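4.2 Provisional budgets and carry-over

Where a council fails to adopt a budget before the start of the financial year, spending continues under monthly provisional credits set at one twelfth of the previous total. Of the 866 budget votes in our records, 333 were held after the deadline. Late adoption was most common in Odia, where the upper chamber may return a bill twice before it lapses.

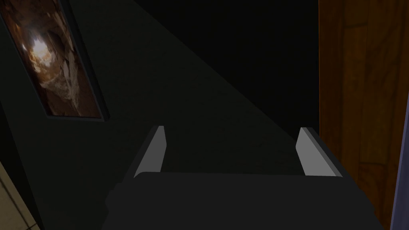
Figure 2. Rendered view of a gripper with its two fingers spaced apart.

Provisional credits protect wages and debt payments but leave grants to outside bodies at the discretion of the finance office. In Brurnari these grants stopped entirely until a vote was taken - usually in December - and were then paid as a lump sum. Trindness used a partial release, which Varela treats as a separate category.
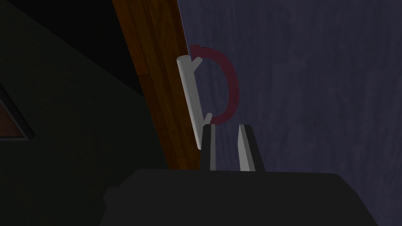
We follow that coding here, with one change. A partial release that covers less than a full quarter is counted as a stoppage, as the receiving bodies could not renew contracts on that basis. The change affects nearly 400 grant lines, most of them in social care.

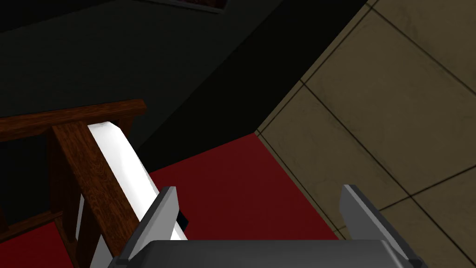 The remaining cases come from Myklebust, where the rules on carry-over were rewritten during the period studied. Grant lines opened under the old rules keep their original coding, and those opened later are entered at the date of first payment. Results with Myklebust left out are given in the appendix.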